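Puklow Community Help > Toys, Games & Small Projects

Maple board for sorting blocks: how do I stop them sliding, and should I put a finish on it?

Posted by Siddiqui, September 2, 2023
178 views

Hi all, long post, sorry in advance! I've been making a play-and-sort board for my nephew's shape blocks and I have got myself stuck on the last part, the part where I'm supposed to decide what goes on the wood.

The board is maple, glued up from planks. I got it as a blank from a little lumber place called Brorkon (they had it marked down over the July holiday, I couldn't leave it there) and I've sanded it to 150 and then 220. It's lovely and smooth now, which I'm starting to think is half my problem. The blocks are the 3D printed kind, cubes and cylinders and stars and so on, and they skate around if you bump the board even a little. He lines them up, his sister leans on the table, everything goes sideways, tears.

So what I want to know is whether a finish will make the sliding better or worse, and which one to use if he's going to be touching it all day. I have half a can of mineral oil in the garage and also some water-based poly left over from a shelf. I'd like to use something I already own if I can get away with it. Also, the joints between the planks are just barely visible and I wonder if I'm supposed to fill those first.

I've been keeping the board on a blue perforated top while I work, with the blocks out on it so I can try different layouts. My thinking is groups at either side and some open wood between them, so there's space to slide a block across from one bunch to the other. The red star next to the red cylinder is my favorite pairing so far, but I keep changing my mind.
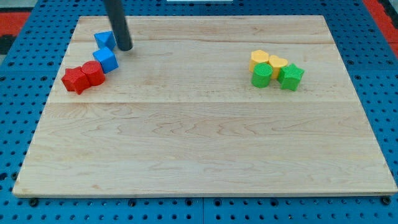
Do I need to sand between coats if I go with the water-based poly?

A light pass with 320 grit after the first coat is enough, once it's fully dry. Water-based finish raises the grain on maple and leaves it feeling fuzzy, and that one sanding takes it off. Wipe the dust away with a barely damp rag before the next coat. After that you only need to touch up drips or specks.

(I asked that one at the paint counter before posting here and typed the reply in so nobody has to repeat it.)

Anyway, all opinions welcome, I'd love to have this done before his birthday!

2 replies

nurnulon_woodshed
Member, 651 posts

Nice project! Okay, taking your bits out of order.

Leave the joints alone. If you can see a line but can't catch a fingernail in it, that's just two pieces of wood meeting and there's nothing to fill. Filler on pale maple shows up way more than the joint ever would, and I say this as somebody who filled a whole cutting board once and then had to look at it for years.

Oil versus poly: for a toy I'd go poly. Mineral oil never cures, so it stays a tiny bit greasy and needs topping up, and printed blocks will pick it up on their undersides and carry it to your couch. Poly gives you a harder surface and you can wipe jam off it. Two or three thin coats, satin if that's what your can is, and then leave it alone. I mean REALLY leave it alone. It feels dry in a couple of hours but give it the full cure time on the label before a small kid gets it.

Do both faces and all the edges, and especially the end grain. If you only seal the top, a wide board like that can cup on you when the weather changes, and then it rocks.

On the sliding, a satin coat will probably be a little slicker than your bare sanded wood, maybe not enough to notice. I wouldn't try to fix it with the finish. Two things I'd try first. Stick small rubber feet under the board so the board itself stays put when somebody leans on the table, which I bet is most of the trouble. Then if the blocks still wander, put a thin dot of clear silicone on the bottom of each one, flatten it with a bit of wax paper and let it set overnight. You can peel the dots off later if you hate them. Skip this if he's still chewing on things, though.

Test the poly on the underside first! Old cans do strange things. If yours smells sour or has strings in it, buy a small new one.

Puklow_Pat_Forgot_Password
New member

just use felt. cut a piece to fit the board and lay it on top, no glue, blocks wont move. i did this for dominoes. you lose the look of the wood but you could make it flip over, felt one side wood the other

dont know anything about poly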